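Week 4 handout: Keeping paper records (or, where did I put that?)
Intro to Small Office Practice, evening section

Okay, these are the notes I promised on Friday, tidied up a bit so you can read them without my voice in your ear. I've left in the stuff we ran out of time for. If your notes disagree with mine, bring it up next class, because I changed a couple of things on the board halfway through and I'm not sure everybody caught it.

Start with the question we opened with. Why file anything? Most of you said "so you can find it later," and yes, fine, but who is doing the finding? Half the time it's you in two years, when you've forgotten everything, or it's a stranger sitting at your desk while you're out with the flu. I want you to picture that stranger all the way through this unit. If they can't get to a paper in a minute or so, the system isn't working, even if it makes perfect sense to you.

Four ways to put things in order

1. By name. Plain alphabet. Good for customers, patients, tenants, anybody who walks in and says who they are. The trouble starts with business names. Does The Dumuvell Company go under T or D? (D. We drop "The" and always will in this class.) Does Boychuk & Brurberg get a second folder under Brurberg? No, it gets one folder under Boychuk and a cross-reference sheet under Brurberg that says "see Boychuk & Brurberg." One sheet of paper, ten seconds of your life, please do it.

2. By number. Invoices, work orders, case files. Nothing ever gets crammed into the middle because new numbers go on the end, and I love that. What I don't love is that you need an index. If somebody calls about order 938 you're golden, but if they call and say "it's the one for the blue curtains," you're going to the index, and somebody has to have kept the index up.

3. By date. Great for things you act on once and then hardly touch, like bank deposits or delivery slips. Also how a tickler file works (more on that below).

4. By subject. The hard one! Everybody makes up subjects on the fly and then you've got "Cars," "Vehicles," and "Van" and they all have three pages in them. Write your list of subjects down BEFORE you make a single folder. Tape it inside the front of the drawer if you have to.

You can mix these. Most offices do. Just don't mix them inside one drawer, or I'll cry.

The alphabet rules people miss

Last name first, then first name, then middle. Nothing comes before something, so Boychuk by itself goes ahead of Boychuk Heating, and Boychuk Heating goes ahead of Boychuk Heating Supply. Ignore periods, apostrophes and hyphens and close up the gap. Numbers written as digits go ahead of all the letters, lowest to highest, so 192 Main Street Bakery comes before 279 Club, and both of them come before anything starting with A. Some software will put 1000 ahead of 279 when you sort, because it's looking at the first digit and nothing else. On paper we're smarter than that.

Somebody asked about Mc and Mac. Spell it as written. Some older offices put them in a section of their own before M, so if you start a new job, look in the M drawer before you file anything.

Our practice case: Melodby

You'll remember Melodby is our pretend-it's-your-job office, a piano tuning and repair shop with a front desk and one very tired filing system. The shop has 279 active customers. It also has 938 closed repair tickets going back to when it opened, and they're all stuffed in with the customer folders. So when a customer calls, the clerk thumbs through dead tickets to get to the live ones.

What we settled on in class:

Customers by name. One folder each. Current tickets only, newest in front.
Closed tickets by number, in their own place, with an index by customer name.
Supplier papers by name, separate from customers. (Remember the argument about the supplier who's also a customer? Two folders. I'm sticking to it.)
Taxes and insurance by subject, then by year inside that.

A few of you wanted to color-code it. I'm not against color! But pick a color for a reason and write down the reason, because a year from now green has to mean something to that stranger with your flu.

Labeling the furniture

We skipped past this one and it's on the quiz, so please read it. Folders get labels, sure, but so do the drawers. A drawer label gives the kind of record first and then the range, like this:

CUSTOMERS A-F
CUSTOMERS G-M
CLOSED TICKETS 1-500

Print it, don't handwrite it, and use capitals. Put the range where you can read it standing up. When a drawer gets about as full as you can stand, leave yourself three or four inches of slack, split the range and redo the label that same day.

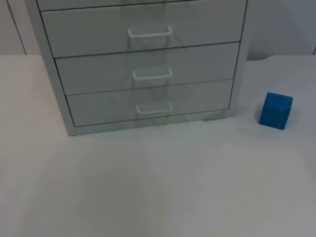

Fig. 4.1. Metal drawer cabinet, front view from above.

For the homework, sketch a plain four-drawer cabinet and decide what goes in each drawer for Melodby. Think about how often each one gets opened. The stuff you reach for all day goes at a comfortable height, and the old tax papers can live at the bottom where you have to crouch. Heavy paper low is also just safer. And open one drawer at a time, all of you. A tall cabinet with two full drawers hanging out can tip.

Tickler files, quickly

You need a folder for each day of the month, 1 to 31, plus one for each month. A bill due on the 12th goes in folder 12 a few days early, or whatever lead time your office likes. Each morning you pull that day's folder, deal with what's in it, and move the empty folder to the back. Something due in September waits in the September folder until September rolls around, and then you spread it out by day. People stop using these after a week because they skip one morning. Just pull two folders the next day and carry on.

When to throw things out

Every kind of record needs a keep-until date, and the date comes from your employer's written schedule or their accountant, never from me and never from your gut. Your job is to know the schedule exists and to write the date on the box. Shred anything with a name and a number on it.

For next class

Read the section on cross-references again.
Do the cabinet sketch, with labels written out in full.
Put the names on the back page of your packet in order by the rules above. Pencil, please.
Bring one paper from home you had trouble finding this year (nothing private!) and be ready to tell us where you'd file it.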